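Rirkadeo Household Tasks Project
Progress report to the Acheampong Fund, period ending April

1. Purpose of this report

In our application we promised to answer one question for the Fund: can a machine do the small chores of a home today, at a quality which an ordinary person would accept? This report tells where we stand after the first half of the grant. The colour charts and the full task log were sent separately by the Jisedness office.

2. Work done in the period

We chose three chores for the first half: stacking bowls, folding tea towels and emptying a shopping bag. The work was done in homes, as the Fund requested, and not in our laboratory at Cukach. This made the programme slower than planned. Every home has its own light, its own furniture and its own habits, and we had to organise the visits after the family had finished dinner.

For bowls we have now 100 recorded demonstrations by people, which was our target. For towels we have 70. For the shopping bag we have only 50, and we ask to move the remaining ones to the next period.

3. Results until now

Stacking is the best of the three. When bowls stand apart from each other on a hard counter, our trained arm puts one in another without help in most trials. On a soft surface the result is much weaker. The bowl moves when the finger touches the rim, and the arm closes on air or pushes the bowl away. We underestimated this problem in the application and I would like to be open about it.

Folding is not at a useful level. The arm finds a corner of the towel, but it loses the second corner too often. A person folds the same towel while talking on the phone.

The shopping bag was tried only with light goods. Cans and jars are not yet permitted under our own safety rules.

4. Bowls on soft surfaces

After the weak result we gave more time to this case. Demonstrations were made on a bed with a patchwork quilt, using bowls in different colours, among them pale green, white and pink. The glossy ones are difficult for our software, as a bright reflection inside the bowl can be taken for an edge. 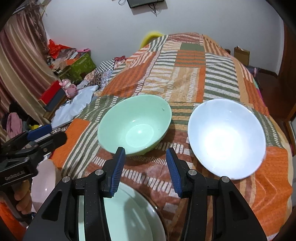
Can a family buy a machine today that will put away the dishes by itself?
Not one that we would recommend. The machines we have tested need a prepared place and a person who stays near.

5. Budget and next steps

Spending is inside the plan, except travel, which is higher because of the evening visits. We propose to cover the difference from the equipment line, where one spare arm was not needed.

In the next period we will finish the shopping bag demonstrations, repeat the bowl trials with softer finger pads, and decide if folding should continue. We would be grateful for the opinion of the Fund on this last point before the new home visits are booked.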